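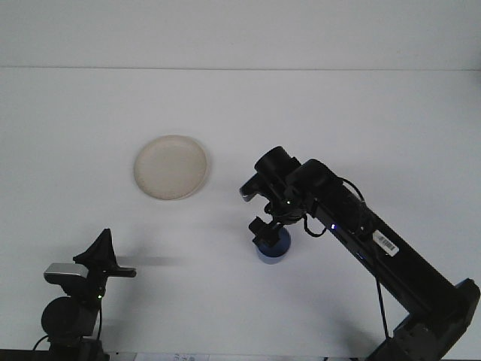 Blue cylinder on the white top, pale wall behind.

Home Notes Archive About

Filed under: Surfaces, Light

White on white, part two

May 2019

The first part covered the wall. It is now two coats of Wedivgate 702, a gray-white that reads as plain white until you hold copier paper against it. The table had to wait for a delivery from Fillen and then for me to have a free afternoon.

The aim was a work surface and a background close enough in tone that anything placed on the table is easy to see. I do a lot of small sorting and checking by eye, and the old brown top made dark things hard to find and pale things look yellow. A white top fixes the first problem completely and the second one mostly.

An exact match between wall and table was never the plan. Two surfaces painted or made to the same nominal color will still look different when one is vertical and the other is horizontal. The horizontal one usually picks up more of the light from overhead. I took the other route and let the wall go slightly grayer, so the line where they meet is faint but can still be found. With a perfect match, I tend to misjudge how far back the table goes and knock things against the wall.

Lighting took longer than paint. I started with a single lamp of 2000 lumens pointed straight down, and the result was a bright patch in the middle with gray corners. Every object had a hard shadow on one side. Turning the lamp to face the ceiling lost a good deal of brightness and got rid of most of the shadow. The present arrangement has the lamp tilted 60 degrees off vertical toward the opposite wall, behind a diffuser sheet. It is dimmer than I would like for reading. For looking at objects it is fine.

The blue cylinder is what I use to judge the surface. It stands upright, it is a plain saturated color, and it is small enough to move anywhere on the table in a few seconds. I look for three things when I move it: whether the side facing away from the light still looks blue, whether the shadow has an edge, and whether the table next to it has picked up a tint. The last one is subtle and depends on the time of day. After dark, with only the lamp on, I can't see it at all.

I tried the same check with a gray object first and learned very little. Gray on white tells you about brightness only. Red worked, but it was tiring to look at for an hour.

Cleaning is the obvious cost. Dust that was invisible on brown is now visible from across the room, and pencil marks show immediately. The routine is a damp cloth, then a dry one, wiping in one direction along the length of the table. For marks that stay I use the Aquino cleaner, diluted more than the label suggests, and rinse it off properly. Left to dry, it leaves a film that you only see from a low angle. I have stopped using melamine sponges. They remove pencil very well and also dull the patch they remove it from, and a dull patch on a plain white surface is worse than the pencil.

Vojtěch Danko wrote after part one to suggest a Sturance mat on top of the table, so that the mat takes the wear and the table stays as it is. I considered it. The mats come in one white, and it is bluer than my top, so there would be a visible border all the way round. He also pointed out that my test was done with a new lamp and that the color may drift as it ages. That is fair. I will repeat the check in August and note any difference — if there is one, the diffuser is the first thing I will swap, then the lamp.

Still to do: seal the back edge, and find a better place for the pencils.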